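Dendus Family Support Program
Progress report, 25/11/2023
Prepared by Fadime Çınar, for Kwok-wai Kong

In this period we delivered hygiene and household supplies to 229 families in Hultar and Salar. The plan for the full year was 4,000 parcels, and until now 1,376 are delivered. We are behind the plan, mostly in Salar, where the road to the upper villages was closed twice and the deliveries had to wait.

The registration of new families is going better than before. Berkay Canpolat moved the lists from paper to one shared file, and double entries are much easier to find. Four families asked to leave the program after they found work in the city. Their places were given to families on the waiting list.
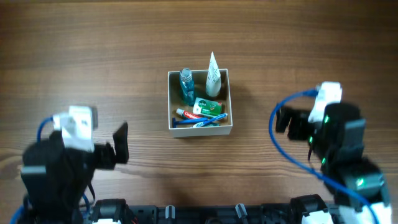

Toiletry items in an open cardboard box.

Prices are still our main difficulty. Our supplier Sönmez kept the old price for soap, but diapers and washing powder became more expensive. We moved a part of the transport budget to cover the difference – this change was agreed with your office by e-mail.

Saadet Değirmenci has started home visits in Hultar and will send her notes separately. In March we would like to open a second pick-up point in Salar. Kaan Karakaya is speaking with the owner of a shop there, and the rent is not yet decided. We ask you to confirm if rent can be paid from the current grant.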